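Craft fairs should stop charging by the table

Quick one, kettle's on and I have 100 tags to tie before Monday.

Our September fair has put the table fee up again. Same trestle, same draughty hall. And the rule still says one maker, one table, full price, no sharing. I think it's wrong and I think it's keeping good people out.

Take earrings. My whole stock fits in a biscuit tin. The quilter next to me could fill two tables and still have some on the floor. We pay the same. How is that fair? Charge by the metre. Or take a small cut of sales. Anything but this.
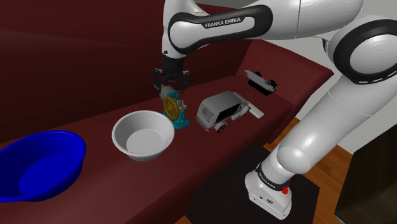 The sofa, teal and yellow bits on the seat.

I know the argument. Tables are easy to count, metres are a headache. Fine. But Idavlow, two towns over, lets you book half a table and the sky hasn't fallen in. Last year they had beginners there, first timers with a dozen cards and a nervous smile. I bought from three of them. We had none. Not one new face that I could see, and I was their all day.

And dont tell me beginners can sell online. I tried it with Zuvari. 986 views on a beaded collar, not a single sale, and a fee at the end of it anyway. People want to pick a thing up. Feel the weight, check the colour against their coat. That needs a hall and a bit of table.

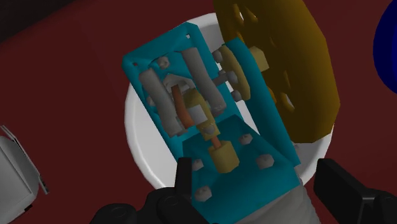
Teal plates, grey cylinders, a bit of orange and yellow.

The other thing is the "handmade" label. If the fee is high you need to sell a lot, and if you need to sell a lot you start buying in. I get it. Bags of ready-made charms, 2,000 at a time, popped on a hook and called handmade. Big tables pay for themselves that way. Slow work doesn't. So the high fee picks the stock for you, and then everyone grumbles the fair has gone downhill.

Half tables. Quarter tables, even. Try it for one season and see who turns up.

Right, tags.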